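3 台面与工位布置

3.1 台面选型
本组工位用于小件物品的摆放与整理练习。前期比较了两种台面方案：深色台面反光较弱，但浅色小件与之交界处也不易出现误判；浅色台面与教室其他桌面一致，更换方便。最终选用浅米色台面，由 Somboon 供货，编号记为 T-6。台面沿长边划分为取放区与暂存区，取放区居中，暂存区靠外侧。

3.2 尺寸与载荷
台面长度 3000 mm，单侧可用深度 1000 mm。整理练习所用小件质量远低于台面允许载荷，故未另做加固。一月份试装时，台面一端存在轻微翘曲，由 Anong Kongkaew 在支腿下加垫片后重新调平。

3.3 小件摆放记录
练习记录共 484 条，按物品形状分为方形、长条形、圆形三类，统一录入 Talleck 表格。方形件放置后位置基本不变；长条形件需注意朝向；圆形件易滚动，放置时应从两侧同时限位，待静止后再松开。圆形件与台面颜色接近，核对位置时以物品边缘的阴影为准。 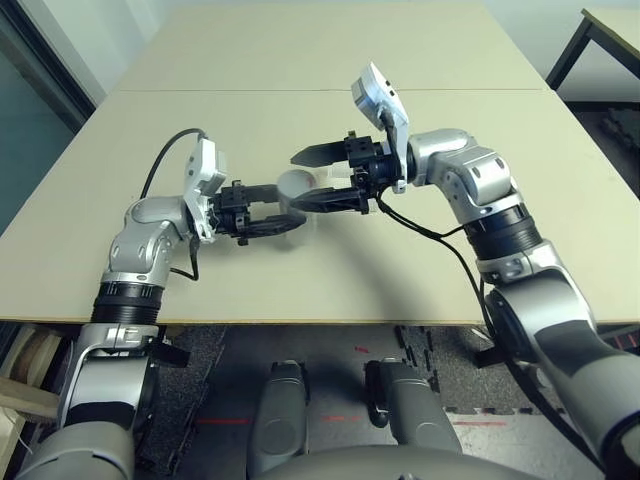

图 3-2 浅米色台面与浅灰色小圆形件

3.4 存在问题
（1）顶部照明在表面光滑的小件上形成亮斑，影响边缘判读，拟调整灯具角度。
（2）暂存区未设挡边，圆形件曾滚落两次。已向 Grekstead 询价，挡边高度待定。
（3）记录表中“圆形”一栏未区分球形与扁圆形，下一阶段补充。

2024年7月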